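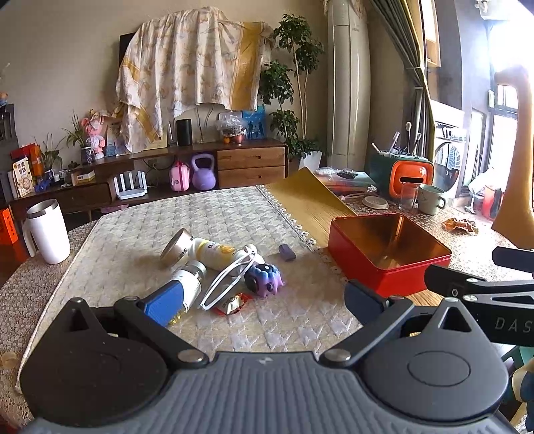 The round table with the lace tablecloth, glasses and plush toy included.

I drove out to Ponitz in August to see the old furniture works, which Boutros bought last year and is fitting out to make window frames. My uncle worked there for 33 years, so I had a lump in my throat before I even parked!

Zodwa Hendricks, the new plant manager, walked me through the first hall — 3,000 square meters, with fresh paint and that sharp smell of sawdust I remember from his coats. They have hired 244 people so far, mostly from town, and a second shift starts once the drying kilns are in. Peter Šťastný is back on the saws after nearly a decade of driving to another county for work, and he talked my ear off about it (I didn't mind one bit).

The pay could be better, and the bus still stops too far from the gate. I asked Zodwa about the bus and she wrote it down. I'm going back when the kilns are running.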